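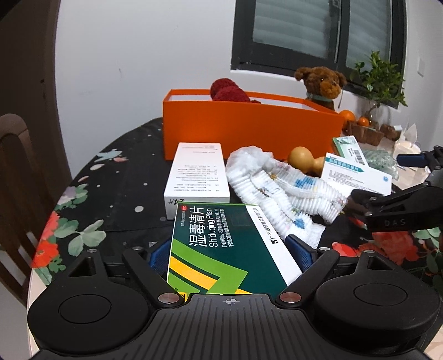 The inventory of the flat at Bulbridge began with the round table, as the lease required every movable item to be listed by room and by surface. Francine Turcotte had the form on a clipboard. Rungnapa Jaidee read out the labels.

"Shiduqing Pian," she said. "Tablets. Green carton."

"Condition?"

"Of the carton?"

"There's a column for it."

Rungnapa pressed the lid with her thumb. "Fair."

Francine wrote Fair. The form had been drawn up by Değirmenci, the letting agents, and allowed 45 characters per line, which was enough for most furniture. It was short for medicines. She gave the green carton one line and the white carton the next, and entered the number of tablets on the white one as printed.

"Nappy," said Rungnapa. "One. Patterned."

"Category?"

The categories were Linen, Kitchen, Electrical, Decorative and Other. Francine considered Linen for a time and then wrote Other. The gourd-shaped thing went under Decorative. Neither of them could say what it was for. Their aunt had kept it within reach of her chair since at least the December she stopped going upstairs, and had moved it from hand to hand while the radio was on.

The orange box presented a difficulty. It could be entered as one item with contents, or the contents could be entered separately and the box put down as packaging. Clause 9 was silent on the point. The red knitted toy was in the box and the brown dog was behind it, so that one method would record the dog and leave the other as contents.

"Enter them both," Rungnapa said.

"Then the box is packaging."

"Then it's packaging."

Francine entered them both. Under Distinguishing Marks she put teal collar for the dog. She left the same space blank for the other and went back to it later with the word red.

The tablecloth came last, as it could not be inspected until the table was clear. It had red flowers and pale blue birds on a black ground. Rungnapa held one edge and did not lift it.

"She bought this in Tarkivari," she said. "She said it cost 100 of something."

"There's no column for that."

"No."

The agents wanted the keys by 11. Francine turned to the second sheet, wrote Kitchen at the top, and drew the line under it with the edge of the clipboard – a straight line, slightly too long.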